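4.2 Footwear at the threshold

Most accounts of household storage treat the shoe rack as a solved problem. It has shelves, the shelves hold shoes, and the literature moves on to kitchens. Our diaries suggest the matter is less settled. Across the 44 households in the Kurnau sample, participants made 2,319 entries over the September recording period, and footwear came up more often than laundry, mail or dishes. Several people who had agreed to write about "the home in general" ended up writing almost entirely about the hallway.

We had asked participants to note each time a pair of shoes was put on a rack, taken off it, or moved from one place on it to another. The last category was included for completeness. We expected it to be close to empty. In practice, moving shoes that were already on the rack was the commonest thing anyone did with them, and in one Holanda apartment it accounted for 200 entries by itself. The resident owned five pairs.

Slides deserve a separate word. Unlike laced shoes, they have no heel to speak of, they go on without bending down, and they are worn for errands so short that people disagree about whether they count as going out. Diary entries call them "house shoes," "trash shoes" and, in one case, "the other ones." They tend to be owned in near-identical pairs, often in pale, neutral colors, and this creates a sorting problem that boots do not. Two left boots are noticed at once. Two left slides can sit side by side for a week, and in the Govach households they did.

Open racks put this in plain view. A closed cabinet of the Stustura type lets its owner shut the door on the question, whereas a freestanding rack with wooden shelves and metal sides is visible from every angle, including the sofa. Participants with open racks reported straightening their shoes when passing, when on the phone, and when waiting for somebody else to find their keys. They also developed rules. Toes out was the most common, on the grounds that shoes facing the room look ready to leave it. A smaller group held to heels out, which they defended at a length we have not reproduced. Figure 3 concerns the placing of slides on an open rack of this kind.
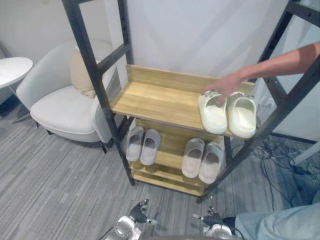
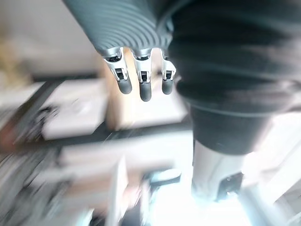

Figure 3. Arranging slides on an open shoe rack. First picture: a cream pair on the top shelf, with gray slides on the level below and the lowest board empty.

Neusa Lopes, commenting on a draft of this section, objected that we had made too much of neatness. In her view the straightening is mostly a way of standing in the hallway without appearing to wait, and a household that never had to wait for anyone would leave its slides wherever they landed. She added that heels out is the only defensible arrangement, and that she would be glad to see the excluded passages restored.

The first half of her objection has some support in the data. Entries in the category "moved within rack" cluster in the ten minutes before a recorded departure, and they are rarer among people living alone. They do not vanish, however. The Holanda resident with the five pairs lives alone and by her own account is never late.

Shelf position followed a clearer pattern. The top shelf went to whatever was currently in favor, and pairs drifted downward as they lost it, seldom by decision. Seventy percent would be a fine figure to quote for this, but we have only the 70 entries in which a participant gave a reason for using a particular shelf, and these are too few to carry much. The reasons themselves are instructive. "Easier to reach" is the most frequent. "My side" comes next, in households where no side had ever been formally assigned and where, in two cases, the other party was unaware that sides existed.

The lowest shelf is the odd one. Participants described it variously as spare, as reserved for guests, and as too close to the floor to bother with – a curious complaint about shoes. Where guests did visit, their shoes were left on the floor in front of the rack. Several hosts noted this with mild disappointment. None reported having mentioned the shelf to the guest.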